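Magazine > Features > Work and Trade

The Repair Town

Foslow lost its last appliance plant in 2000, and 200 jobs went with it. The town now earns a modest living from mending what other places throw away.

Dzintra Kütt directs the Bralline repair school, which admits 16 trainees each June. Most find work in the district — several at Dobos, the pump restorer on the canal.

Small parts are kept in metal trays until reassembly.

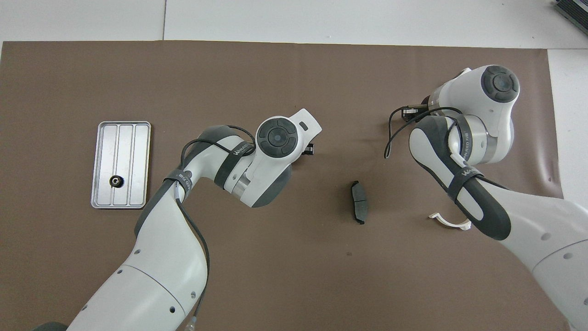
The Question of Supply

Spare parts remain scarce, and prices are rising.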